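Asunto: Re: [manipulacion-sim] Flatevum: resultados de transferencia entre cocina y puertas
De: Romana Doležal
Fecha: 21 de junio

Zelenák escribió:

> Hola a todos:
> Hemos cerrado la segunda ronda de Flatevum en el simulador. La política
> entrenada con demostraciones teleoperadas resuelve 8 de las 13 tareas
> sin ajuste posterior. Lo interesante es que el mismo modelo sirve para
> agarrar objetos pequeños y para acercarse a pomos, sin decirle en qué
> fase está. Creemos que eso demuestra generalización a nivel de escena.
> Se agradecen comentarios antes de mandar el borrador.

Hola:

He leído el borrador dos veces y sigo sin ver de dónde sale la palabra «generalización». Ocho de trece me parece un resultado decente para demostraciones teleoperadas. Lo que no me creo es la lectura que se hace de él.

Empiezo por el agarre. En la cámara de muñeca la pieza queda centrada entre los dedos, justo delante de un tirador oscuro. Si en las demostraciones la mayoría de los agarres acaban con esa composición, la política puede estar aprendiendo a centrar una mancha azul sobre fondo naranja y poco más. 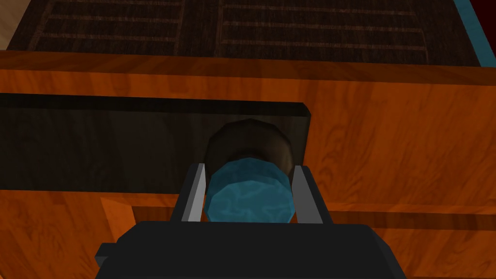 Fig. 2 del borrador. Cilindro azul entre los dedos de la pinza, vista cercana.

¿Habéis cambiado la textura del mueble? ¿Y el color del cilindro? En Kolero bastó con cambiar la veta de la madera para perder casi la mitad de los éxitos, y eso que la geometría era idéntica. Una tabla con 4 texturas por tarea me convencería más que todo el apartado de discusión.

Segunda cosa: el criterio de éxito. El texto dice «contacto estable», pero no aparece ningún umbral de fuerza ni de duración. En la figura queda un hueco estrecho entre los dedos y la pieza. Puede que sea un instante anterior al cierre, de acuerdo, pero entonces no sirve para ilustrar un agarre conseguido. Decid en qué paso del episodio está tomada.

La parte de las puertas me preocupa más, y ahí va la otra figura. 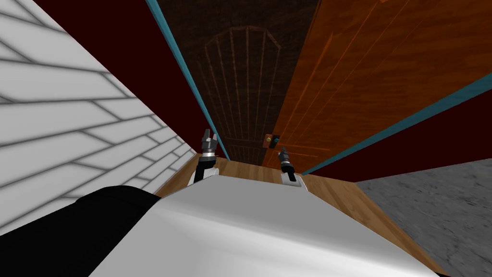 TAREAS CON POMO

El borrador habla de «coordinación bimanual». Yo veo una pinza cerrada apuntando justo por debajo del pomo y la otra abierta, apartada a la izquierda. Con eso no se puede afirmar que el segundo brazo aporte nada. Haced la ablación: brazo izquierdo congelado, mismas semillas. Si el resultado no cambia, sobra el adjetivo.

Tampoco entiendo que se promedien las tareas de pomo con las de agarre. Son 2 familias distintas y el promedio tapa a la peor. Drelotance hacía lo mismo y costó meses — desde enero — conseguir las cifras separadas.

Lo del cabeceo de la cámara lo dejo como pregunta. La vista está muy inclinada, con el horizonte cayendo hacia la izquierda. ¿Es así en todos los episodios o se perturba la pose? Si es fija, hay que escribirlo en el apartado de limitaciones.

Si me pasáis los registros por episodio, los miro yo misma.

Un saludo,
Romana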